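Does a Folding Method Save Space? Testing the Claims on Small Cloths
Veronika Baumgartner and Valdemar Oddsson
Nov 21, 2020

Our course reader says that a fixed folding method makes a drawer hold more. It gives no source. We wanted to know if that is true for small household cloths, or if it just looks neater in photos. The Wevura method asks you to pick the cloth up by one corner, lay it flat, smooth it and fold it in thirds. Picking up by a corner is supposed to get rid of creases before you start.

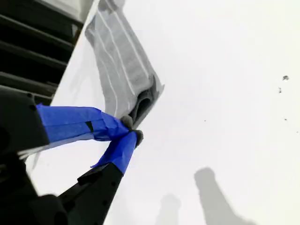
We doubt it. A corner hold lets the rest of the fabric hang any way it likes, and thin cotton keeps its folds until someone smooths it by hand. Bent Hjaltested, who read our draft, disagreed and said we were being unfair to the method. Maybe – but the reader should have tested it first.

Our own drawer test used 70 cloths. The thirds fold did fit better than plain stuffing, which is a low bar. Against an ordinary fold in half, twice, we saw no difference we would defend.

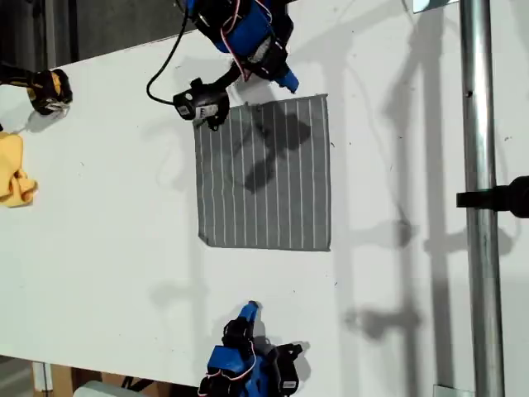 Lining up the edges was the step that took the most patience. The instructions say to use "the line of the weave," and on plain fabric that is hard to see. A gray cloth with thin white stripes running top to bottom, laid out on a white table, is much easier, as you can fold along a stripe. That may explain why the method looks so good in demonstrations. We did not compare striped and plain cloths separately, and we should have.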